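26 February 2020

I gave up the car last May and have been cooking for one on whatever I can carry back from the shop at Gostdale, so soup has become a habit. Most weeks I make a big pan of lentil soup and eat it until it's gone.

The recipe is plain. Soften two onions and a couple of carrots in oil, add a mug of red lentils, a tin of tomatoes and 700 ml of stock, and leave it on a low heat for 18 minutes. I used to give it longer, but the lentils went to paste and stuck to the pan. Salt goes in at the end. My first few batches were far too salty – the stock cubes have plenty in them already.

I tried it with green lentils in January. They held their shape but tasted of very little, and I've gone back to red. Cumin is good in it. Curry powder is fine if the cumin has run out, though it takes over a bit.

The soup thickens a lot overnight. I stir in a splash of water before warming a bowl at lunchtime, and stop halfway to stir it again or the middle stays cold. Bread is whatever is left. I've also been meaning to try the split pea version my aunt used to make with a ham bone, but the butcher has been shut for 7 weeks and the supermarket doesn't sell them. 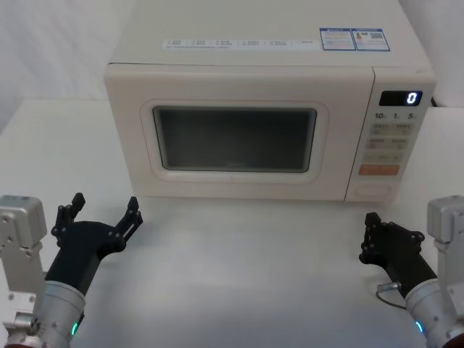 Can you freeze lentil soup with potato in it?

The potato goes grainy once it thaws, so leave it out of any batch meant for the freezer and add some boiled potato when you heat it up.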